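Count the Hesitations

Hanna Polishchuk
Aug 29, 2024
Reading time: 2 min

Print this article | E-mail this article

Most arguments about teaching robots by demonstration are arguments about volume. A supplier quotes 2000 episodes, a competitor quotes more, and the buyer takes the larger number. I think the buyer should first ask how the episodes were made, and by whom.

There are two common methods. In the first, a person holds the arm and moves it through the task. In the second, the person drives it from a distance with a leader arm or a hand controller. Hand guiding gives the operator a direct sense of contact. Remote control keeps the operator's hands out of the camera view and limits the operator to what the robot can do with its own joints. For picking and placing I prefer remote control, although it is slower to learn. A new operator at Wemia needed about 60 attempts before her paths stopped wandering.

The wandering matters. A policy trained by imitation copies the pauses along with the motion. If the operator stops above a bin to judge depth, the robot will stop there too, and it may stay stopped, as a still image gives it no hint that the wait is over. Lysenko's usual remedy is to trim the pauses in software. This removes the symptom and leaves a jump in the recorded speed – a worse thing to learn from, in my view.

I would rather see 25 clean demonstrations from an operator who can watch the wrist view than a large set from one who looks only at the table from across the room. The wrist view is what the policy receives. If the operator cannot finish the task from it, the policy is being asked to do something its teacher could not.

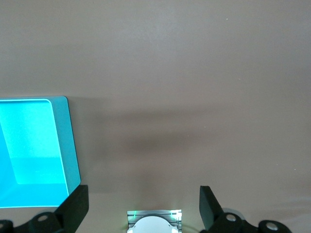
Wrist cameras have a narrow and rather awkward view of the work, and operators should be trained on that view before any recording counts. With the fingers spread wide over a plain tabletop, the left one can hide a corner of the turquoise bin, and only the right portion of the bin is in view at all. The soft shadow on the table is a useful cue, but it depends on the lighting. Moving a lamp between sessions changes it, and the session notes should say so.

Ellalis now rejects an episode if the operator hesitates more than two times. Rullitz keeps everything and labels it. I side with Ellalis for training data, with one reservation: a slow, deliberate recovery from a missed grasp should be kept – the robot will miss too, and it needs to have been shown the way back.

Contact the author | Copyright 2024 Hanna Polishchuk | Back to top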